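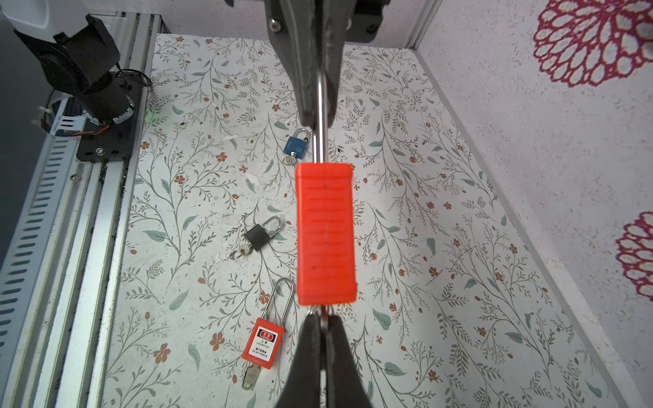 How a robot decides what to do with its fingers

A robot arm is made of metal, plastic, motors and wires. None of those parts knows what a padlock is. The arm moves because a computer program sends it numbers, again and again, telling each joint where to go.

At Amside, a robot workshop, the arms practice on padlocks. Padlocks are good practice. They are small and smooth, and the metal loop on top, called the shackle, can be short or long.

Step 1: Looking

The program gets its pictures from cameras. A camera picture is only a big grid of colored dots. A part of the program called Waklow sorts through the dots and looks for edges and patches of color. A patch of red next to a thin silver line might be a padlock. The flowers on the tabletop make this harder, and Waklow has to learn that a printed leaf is flat and can't be picked up.

To learn, Waklow was shown 2000 pictures in which people had already drawn a line around every padlock. After that it was tested on 900 pictures it had never met before.

Step 2: Planning

Next comes the planner. It works out a path from where the gripper is to where it should be. There are many possible paths, and some of them would knock an elbow into a wall. The planner throws those away and keeps a short, safe one.

Two arms need extra care. Each arm takes up space, so the planner treats the other arm as a wall that moves.

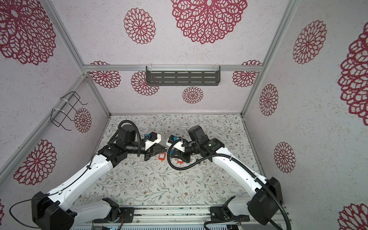
Two arms working close together over the table.

Step 3: Moving

The last part is the controller. It checks every joint 40 times a second. If a joint is a little behind, the controller gives its motor more power. If it has gone too far, the controller pulls it back. You do the same thing when you carry a full glass of water, only you don't notice.

The controller also decides how hard to squeeze. Too soft, and the padlock slips. Too hard, and it may shoot out sideways like a wet bar of soap.

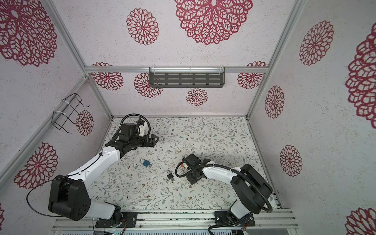 Try it yourself

Put a key on a table and ask a friend to close their eyes. Guide their hand to the key using only the words left, right, forward, back, down and close. See if you can do it in 25 words. Then swap places.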